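Subject: Re: [csonka-players] Ternasia expansion, worth preordering?
Date: 1 May 2026

> Has anyone looked at the full card list for Ternasia yet? The shop
> near me wants a deposit by the end of the week and I still have half
> of Stusness in shrink wrap. Also, does it fix the harbor deck or are
> we stuck with that until December?

I read the whole list last night, so you don't have to. Ternasia adds 407 cards. The announcement said over 400, and I admire the restraint.

The new faction is the Hollari, who are salt traders with a grudge. Their trick is that they can pay for a card with something from your discard pile, yours meaning the opponent's. I played two games against them with printed proxies and lost both, the second one to a card I had thrown away on turn 3 because I thought it was useless. It is still useless when I play it.

As for the harbor deck: sort of. Tide Warden goes up by 2, which slows the opening, and there is a new event that lets you close one port for a round. You have to be holding it at the right moment, of course, and there's one copy per box. I expect it will spend most of its life at the bottom of people's decks – mine, anyway. 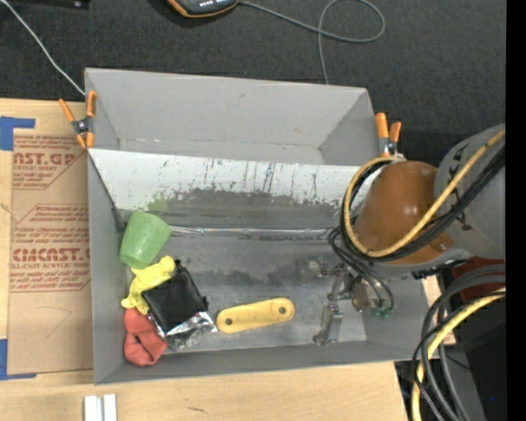 The rulebook is another matter. The draft they posted still has the Stusness wording for blockades, where "adjacent" means one thing on page 6 and something more spiritual on page 11. I wrote to them about it and got a form reply thanking me for my interest in dice.

On the deposit, I'd wait. The first print run of Stusness was supposed to vanish overnight and my shop was using it as a doorstop by winter. If you do want the Hollari early, the small starter box has most of them and leaves out the giant playmat, which doesn't fit any table I own.

One more thing for the collection trackers: the spreadsheet in the list archive now runs to 3,225 rows with the new set added. The promo tab is still wrong. I know it's wrong, please stop mailing me about it.

And open Stusness. The river cards are good.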